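Tabletop clearers wanted – evening sessions at Clanau

We keep hearing that anybody can clear a table. We doubt it. Last December we asked people to tidy up after a shared lunch, and most of them moved the mess from one end to the other and called it done. Snack bags went under napkins, and coasters went back with crumbs still in the weave.

So we're looking for 6 people who will clear small tables the way they do it at home, while somebody from Forum takes notes. You don't need experience. If you have read a book on decluttering, fine, but please don't bring it. We've tried three of those systems and none survived a bag of chips.

What you'd be doing: picking up wrappers, shaking out woven mats, wiping down old tabletops, and telling us what you'd keep out and what you'd throw away. Sessions run 4 hours with a break, starting at 4 p.m. It's repetitive. Davoud Shokri ran the first round and was bored by the second hour, so consider yourself warned.

You should be able to stand for a good part of the session and be willing to disagree with us. We can do without people who say every method is great.

Pay is hourly and goes out at the end of the month. We won't promise that this leads to a permanent job – the last firm that promised us that was Nakmont, and we're still waiting.

To apply, write a few lines to Refugio Ventura at the Clanau front desk. Tell us what is on your kitchen table right now. Skip the cover letter, and don't tidy up before you answer. 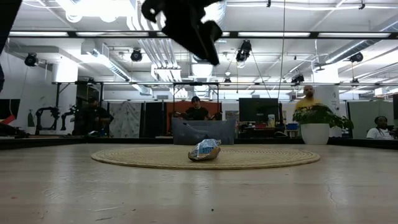

Replies go out by email, including to those we turn down. If you can't make the 4 p.m. start, say so in your note and Refugio will put you on the list for the next round, if there is one.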